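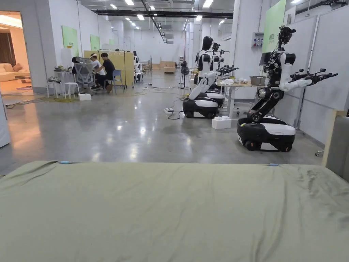 Fig. 1. Green fabric cover, slightly wrinkled, with light-blue clips on the far edge.

Textiles in Use, Unit 4: Why Cloth Wrinkles
Notes by Seema Dixit

Last unit covered yarn and weave. Please have the Sastberg reading done before you start the problem set, as I use its terms below.

A cotton fiber is mostly cellulose. The long chains in it are held side by side by weak links called hydrogen bonds. When you fold the cloth and press on it, some of those links break and new ones form in the bent position. The crease stays until something breaks them again.

Water does this easily. It gets between the chains and loosens them, and whatever shape the cloth has while it dries is the shape it keeps. Heat speeds things up. An iron with steam uses both, plus pressure. 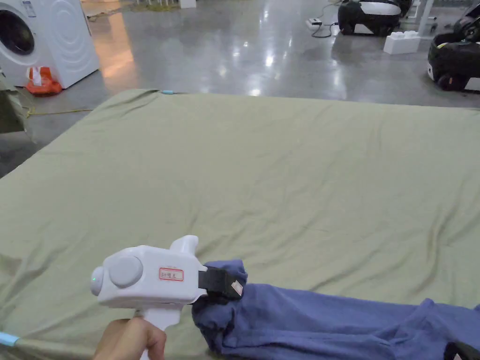
Fig. 2. Sheet lying mostly smooth, with shallow creases.

Polyester takes up very little water, so damp air hardly affects it. It softens with heat instead. A hot wash followed by a crowded spin can set creases that are hard to get out later.

Weave matters too. In a plain weave the yarns cross at every step and have little room to shift. In a satin weave they float over several others and can slide back after bending. Bhatt calls this slack "yarn freedom" and the term will be on the test. 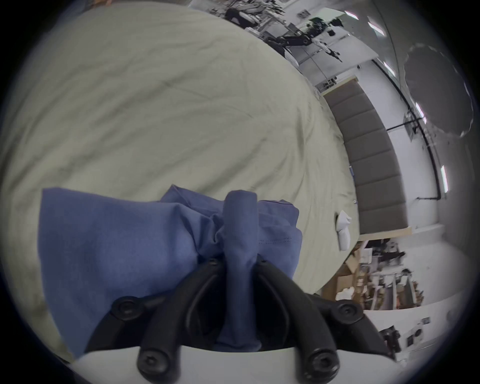 Recovery is measured by folding a small strip under a weight, letting it go, and reading the angle it opens to. A strip that opens flat would read 180 degrees. The untreated cotton in our Tollside set read 54, which is low. Test warp and weft separately and write down both.

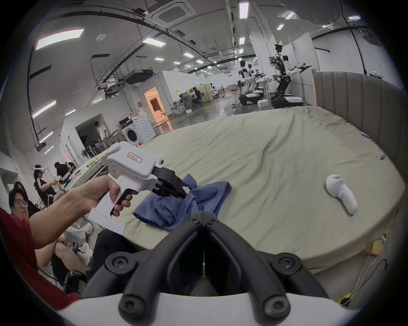
Why does linen crease more than wool?
Linen fibers are stiff and stretch very little, so a sharp bend tends to stay. Wool fibers are coiled and spring back.

For next time: problems 2 and 7, and bring your strip readings.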